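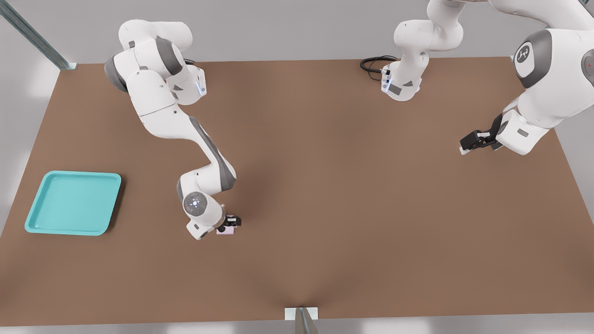 A wide brown tabletop with room for everyone's elbows.

Last updated: Mar 17, 2025

My grandmother believed a supper should run long enough for the candles to need changing, and I've come around to her way of thinking, slowly, over a great many pots of beans. Horácio Tavares has kept the Long Supper going in Mimora since he was a young man - he's 72 now, and still salts everything himself! - and last December he fed 133 neighbors in one evening, with bread left over for the walk home. I stayed until the coffee was gone, and then I stayed a bit longer.

Comments

Rosora: My mother still talks about those beans.

Pete in Prulach: Is the next one open to out-of-towners?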